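Help Us Find Out Whether a Machine Can Do the Laundry Yet

Kenon Home Study – Call for Participants
Sessions begin in February

We are looking for people who do housework, in their own homes or in somebody else's, and who would be willing to spend a little time with us doing it while we pay attention. You do not need to know anything about computers or engineering. If you have ever carried an armful of clean clothes into the bedroom, dropped it on the bed and then stood there wondering where to begin, you already have the experience we need.

The question behind the study is a plain one. Can machines do household chores yet? If you have watched any of the videos going around, you might think the matter was settled. Our own view, after a good many months of trying, is that it depends very much on the chore. Carrying a box from one side of a room to the other is coming along nicely. Wiping a flat counter is fair to middling. Clothes are another story altogether, and clothes are where we would like your help.

A shirt has no shape of its own to speak of. It can land in a thousand ways, with a sleeve tucked under or a cuff folded back on itself, and a person sorts this out by feel without giving it a thought. Our machines have a hard time even deciding which bit to take hold of first. When they do get hold, they may come up with one layer of cloth when they wanted two, or the other way around. So we have gone back to watching how the work gets done in real bedrooms, on real beds, with whatever happens to be in the pile.

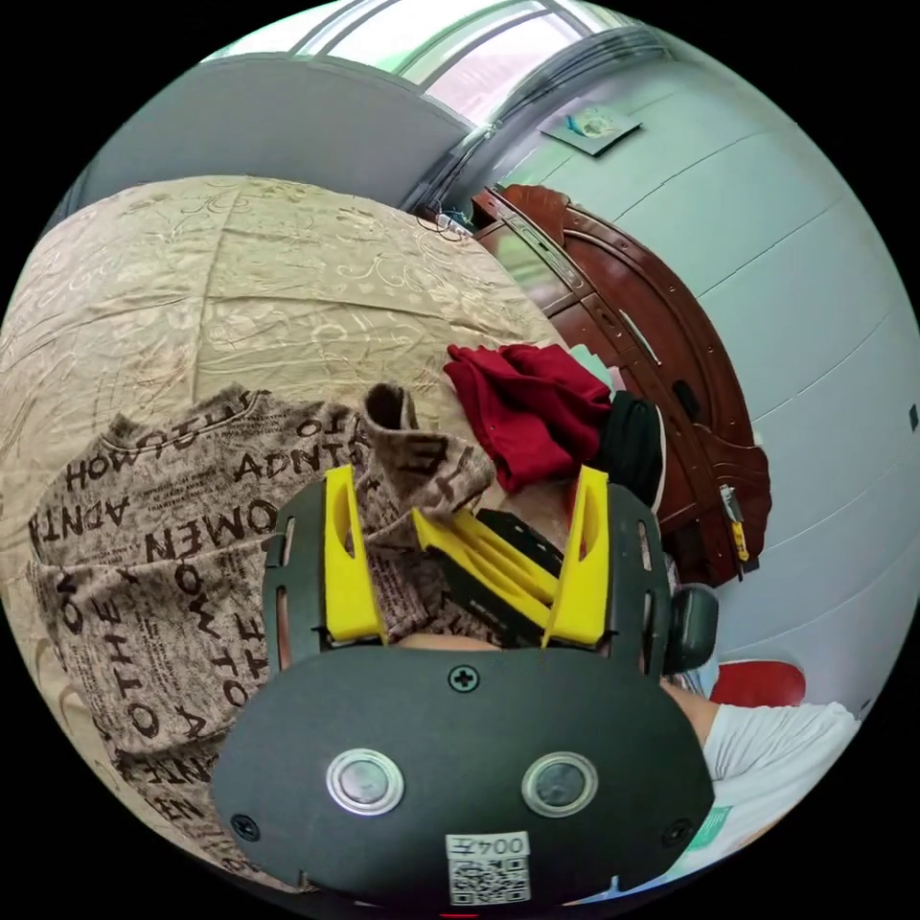 Getting hold of a printed garment on the bed, with the yellow fingers at a fold in the cloth.

What you would be doing

You would take part in 2 sessions, each 60 minutes long, at a time of day that suits you. In the first, you simply deal with your clothes the way you always do, and talk to us as you go if you feel like talking. In the second, you do much the same work using a hand-held gripper, and you tell us where it helps, where it gets in the way and where you would like to throw it out the window. Most people find it clumsy to begin with. Please don't practice beforehand, and please don't tidy up for us either! A neat stack is pleasant to look at, but it teaches us very little.

Who can apply

Anyone 18 or older who can stand or sit comfortably while handling clothes. We would especially love to hear from people who clean or do laundry for a living, and from folks who have been folding for a big family since before we were born. Left-handed people are very welcome, and so are people who dislike folding and avoid it whenever they can – shortcuts interest us a great deal.

What you will receive

Each participant is paid $400 once both sessions are finished. If you need to stop partway through, you will be paid for the time you have given, and you don't have to tell us why. Faces and voices are removed from our recordings before anyone outside the study team works with them, and you may ask us to leave out any item of clothing or any room.

How to apply

Write a few lines to Murdo Cruickshank at the Kenon Home Study. Tell him who does the laundry in your home, where it usually gets folded and which item gives you the most trouble (fitted sheets count). Murdo reads every note himself and will call you back for a short chat before anything is arranged.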